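Samah Benjelloun would like everyone to stop calling it a comeback

September 10, 2019

The press notes for "Podura" use the word comeback four times on one page. Samah Benjelloun has the page folded in her bag, and when I bring it up she takes it out and lays it on the café table between us, face down.

"I did two seasons of a soap and then I went and did other things," she says. "I taught. I recorded voices for a bus company. I had a bad back. Who comes back from that? You come back from the moon."

I have been to a lot of these lunches, and actors who complain about their publicity have usually approved it. So I ask whether she saw the notes before they went out. She did. She asked for one change, to the spelling of her surname, and she got it.

"Podura" is a nine-part evening serial about a family that runs a driving school, and it starts this month. Benjelloun plays the older sister, who keeps the books and lies about them. She also sings the theme, a slow song called "Palma" that was put out as a single before anyone had seen a minute of the show. The trailer leans on the song so hard that it is difficult to tell what the plot is. When I say so, she laughs for the first time.

"The plot is there. Give it three episodes. I had to give it three episodes when I was reading it."

I have watched the first two, and I'm not convinced yet. The scripts, credited to Negin Daneshvar, are quick and often mean in a way that suits the cast, but both hours end on somebody opening an envelope. Benjelloun is very good in the second one, particularly in a long dinner where she says almost nothing. She is less good when she has to cry in a car, and there is a fair amount of crying in cars. It's a driving school, so I suppose the cars were available.

"You don't like the car," she says. I say I didn't believe it. She thinks about this for longer than I expected. "We did it at the end of a long day, and then again at the end of another long day, and they used the first one. I would have used the second. I said that to Fatos, and he told me to wait and see it with the music."

And with the music?

"I would still have used the second."

Fatos Trajkovski directed all nine episodes, his first television after 7 years of theater. He is a cheerful man who doesn't seem bothered by doubt in other people. On the phone the next morning he tells me that the car scene is his favorite in the series, that Benjelloun is wrong about it, and that she has been wrong about it since the day they shot it. I ask why he hired somebody who hadn't been on a screen in so long, and whether the singing had anything to do with it.

"People think I got an actress and a song for one price," he says. "I paid for both. Ask Jista."

Jista is the small label that released "Palma." I did ask. They were pleased with how the single had done and didn't want to say how it had done. Flernard, the company that made the series, says it has had more than 271 messages from viewers wanting to know when the full soundtrack is coming, and gives this as proof of an audience. It may be. I would like to know how many of those people are planning to watch.

The song was written by Kwadwo Bonsu, who had worked with Benjelloun once before, on a stage show she describes as "a musical about a bank, we don't need to talk about it." He wrote "Palma" in a key that was too low for her and then wouldn't move it.

"She has a nice high voice and everybody always lets her use it," Bonsu says. "I wanted to hear what she does when she can't get away." He thinks the finished version is the best thing either of them has done. He also thinks the drums on the single are terrible, and that they were added after he had gone home.

Benjelloun doesn't mind the drums. What she minds is singing it on talk shows, which she has now done 2 times, the second of them sitting down. "They ask you about your mother, then they say, and now you'll sing for us. You have been eating a little cake they gave you. Nobody sings after cake."

Her mother comes up in every profile, so I had planned to leave her out. It is Benjelloun who raises the subject. The official version is that her mother, a seamstress, sewed costumes for a touring company and carried her daughter to rehearsals in a basket. I have read this in three different places with three different baskets.

"She sewed for them one summer," Benjelloun says. "I was eleven. I did not fit in a basket. I told somebody a joke and they wrote it down, and after that it was easier to agree." She shrugs. "My mother likes the basket. She tells it now too."

What did happen is plainer. She failed the entrance exam for one drama school, got into another, left before the final year for the soap, and spent those two seasons playing a nurse who was mostly required to come in with news. She was recognized in shops. When her contract ended it wasn't renewed, and she says she still doesn't know whose decision that was. I suggest that she must have some idea.

"I have a very good idea," she says. "I don't know it, though. Those are separate."

The teaching began as a favor to Assunta Palumbo, who ran an evening drama class for adults and wanted somebody to take over the beginners. Benjelloun meant to do it for a term. She still does it, on the weeks when filming allows, and it's the one subject on which she drops the dry tone and talks fast, with her hands going. A retired plumber in the class does a Lear she would pay to see. A dentist can't be heard past the second row and she has tried everything, including putting him outside in the corridor.

Palumbo, who has retired from the class but not from having opinions about it, is the only person I spoke to who wasn't selling something. She remembers Benjelloun arriving late for the first session and making everyone read the same page of a play until they were sick of it.

"They hated her for a month," Palumbo says. "She had them mark up their scripts in red for the breaths and blue for the thoughts. Grown people, coloring in. And then one of them was good, and the rest got jealous and got good also."
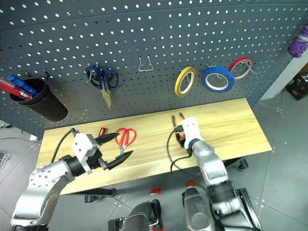
Pens and scissors on the pegboard.

I ask Benjelloun if she marked up "Podura" the same way. She did for the first four episodes. After that the pages were arriving the night before, sometimes on her phone, and she stopped. She says you can see where, and then won't tell me where. Daneshvar, when I put the late pages to her, answers by email in a single line: "The pages were late because they got better."

There is talk of a second season. Trajkovski speaks of it as settled. Flernard says it will look at the figures. Benjelloun has been told to keep her spring free and has signed nothing, and she has put her name down to teach the beginners in spring regardless. The class costs 80 for the term and there is a waiting list this year, which she puts down entirely to the talk shows.

"They'll come to look at me, and then I'll make them read the page," she says. "Half will go home."

She turns the press notes over at last and reads down them with her finger. Near the bottom is a quotation from her about how the role found her at exactly the right time. I ask if she said it.

"No," she says. "But I was sent it, and I wrote back 'fine.'"

"Podura" begins this month. "Palma" is out now on Jista.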